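How do I get a musty smell out of a rented storage room?

Posted by Funik

I rent a small ground floor room on Park Street where I keep fabric and paper patterns for my alterations work. Since August it has smelled musty, and now the fabric does too. There is no visible mold and no pipe in the walls that I know of. I wiped the shelves with vinegar and left the door open for 20 minutes every morning. It comes back by the afternoon. The landlord says to buy an air freshener. What should I try before I start arguing with him?

Posted by Anika Ruiz-Ortega

Get a cheap humidity meter first. Put it on the floor at the back for a few days and write down the reading morning and evening. If it sits near 90 percent, wiping things will not help and you need a dehumidifier. Ours was a bad one and we had it running for almost 3 weeks before the smell went.
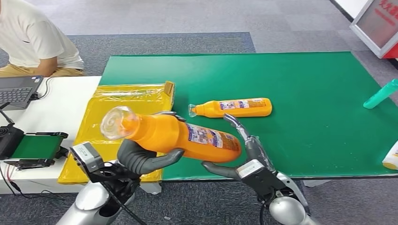
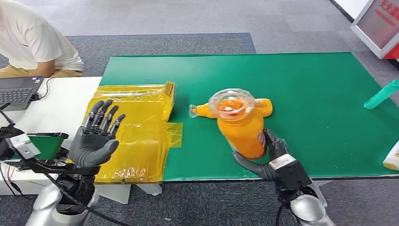
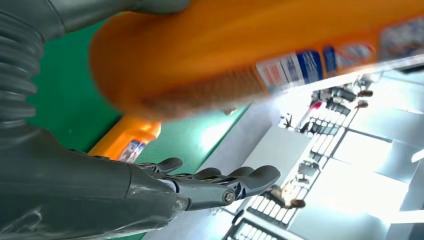
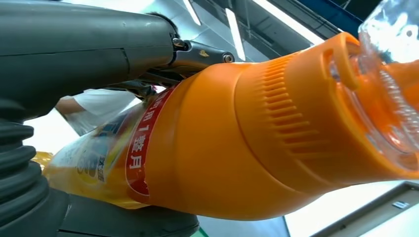 Fabric takes longer than the room does. Wash what can be washed, and air the rest somewhere else before you bring it back, or it will carry the smell in with it. Check what it is stored in, too. A thin plastic bag like the yellow one on the green mat will hold damp against cloth if the cloth goes in damp, so I use cotton pillowcases for anything I keep longer than a month. Patterns can go in a lidded box once they are fully dry — not before.

As for the landlord, send him your readings in writing. Mine ignored two phone calls and answered the first email. It was a blocked vent on the outside wall.

Posted by Mirard

Charcoal bags. Worked in my car.

Posted by Kosteser

I would not spend money on charcoal for a whole room. Pull the shelves a few inches off the outside wall so air can get behind them, and look at the baseboard while you are back there. Tape a square of foil to the floor overnight. If the underside is wet in the morning, the damp is coming up through the slab and that is the landlord's problem. I paid 467 for a dehumidifier before I did the foil test and wish I had done it the other way around.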